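Trorkthorpe Market Stand Review: Six Months With a Grocery Aisle for Robots (and One Bad Afternoon)

Home » Reviews » Training Props » By Evaristo Dal Bello Updated Sat 18 July

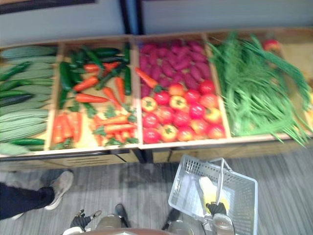

The Market Stand with the produce set out, and the shopping basket in the right gripper.

I've wanted a decent grocery setup in our workshop for years. We do pick-and-place work on a two-armed robot, and for a long time our "store" was a folding table with a bedsheet over it and whatever fruit was left from lunch. Bananas don't last. Peaches last even less once a gripper has had a go at them. So when the Trorkthorpe Market Stand came up at a price we could live with, I ordered it the same day, and it arrived in January in more cardboard than I have ever seen in one place.

Short version: I love this thing. I also had a proper fault while using it, one that ended with a basket flung across the carpet and a colleague with a sore shin, and part of that comes down to the kit. So this is a longer review than usual.

What you get

The stand is a wooden produce display that you set up end to end, with shallow open bins divided by light wood partitions. There's a row of ventilation slots along the front, which I assume is a leftover from its life as real store furniture, and they look great. Then you get the produce, and there's lots of it: striped gourds, cucumbers, carrots with little green tops, sweet potatoes, tomatoes, peppers, and a big tangle of long thin greens. Plus a white mesh shopping basket with a handle, which turns out to be the most important item in the box (more on that in a minute).

Assembly took Capucine Guérin and me 46 minutes with one screwdriver. The instructions are four drawings and no words. They were enough.

What's great about it

The mess! I mean that as a compliment. Most prop sets give you clean, separate objects, well spaced, and your robot learns that the world is tidy. With this one you can tip the carrots in on top of the cucumbers and get a pile where every grab disturbs three other things. Red tomatoes packed in with red and yellow peppers gave our vision software fits for a week, and it's much better now for having suffered. The greens are the hardest of all. They hang over the front of the bin and snag on each other, and if you pull one you tend to get a handful.

The low front rim is a good height for our arms too, and the light wood makes a clean background for dark vegetables. We've knocked into that rim plenty of times and it has a few dents, nothing worse. I'm really happy with how it's holding up.

What went wrong

The job that day was simple: hold the basket in the right gripper, pick with the left, drop the item in the basket, repeat. We'd done it many times. Capucine was standing near the stand to put things back between runs, and I was at the desk with the stop button.

On run 16 the basket handle slipped in the fingers. It didn't fall. It rolled a little, so the basket hung tilted, and the weight inside shifted to one side. Our controller noticed the change in load at the wrist and did what it had been told to do, which was squeeze harder. Squeezing harder on a smooth, rounded plastic handle made it roll further. The controller read that as another change in load, squeezed again, and started swinging the arm to level the basket out. By the third correction it was swinging faster than I've ever seen it move with a person nearby, and then the handle popped free and the basket went.

I hit the stop. I'd love to tell you I hit it in time, but the basket was already in the air, and it caught Capucine on the shin. She had a bruise and a few words for me, both deserved. Plastic cucumbers went everywhere and we found one a week later behind the Studelholm tool cart.

So whose fault was it?

Mostly ours. We had a speed limit set for the picking arm and had never set one for the carrying arm. All our thinking went into the hand that does the interesting work. The hand that just holds the basket was treated like a hook on the wall, and a hook can't throw things at you. We'd also let ourselves stand in reach while the arms were live, since nothing had gone wrong before. That's a lousy reason and I'm a little embarrassed to type it.

Some of it is the basket, though. The handle is slick, and there's no flat spot or ridge to stop it turning in a gripper. A human hand wraps around it and has no trouble. A pair of hard fingers doesn't wrap the same way. If Trorkthorpe wants to sell this to robot people, a bit of texture on that handle would help a lot, and so would a line in the leaflet saying that a loaded basket can swing.

What we changed

Both arms now have the same speed limit whenever anyone is inside the tape line, and the tape line is further back than it used to be. The grip controller gets one correction. If the load shifts again after that, the arm stops where it is and waits for a person to clear it. We wrapped the handle in Millet grip tape, the cheap cloth kind, and that cured nearly all of the rolling. Capucine also wrote a check that compares the basket's angle with where it ought to be and ends the run if it's leaning too far. It trips more often than I'd like (a big gourd will do it every time), but I'm leaving it alone for now.

We've done more than 2,000 picks since then. The basket has tilted plenty and hasn't left the gripper once.

Compared with the Borkach set

I had the Borkach pantry kit on loan for a month before this. It's cheaper, and its boxes and cans are easier to grab, so it's a fine first kit. Its basket has a flat, ribbed handle that I now appreciate much more than I did then. But the produce is thin stuff, and there's no stand, so you're back to the folding table. If you're past the beginner stage, get the Market Stand and steal the Borkach basket if they'll sell you one separately. I've emailed to ask.

Ratings

Stand: 5 out of 5
Produce: 5 out of 5
Basket: 2 out of 5, or 4 with tape on the handle
Instructions: 3 out of 5
Overall: 4 out of 5

Would I buy it again? Yes, tomorrow, and I'd put the tape on before the first run.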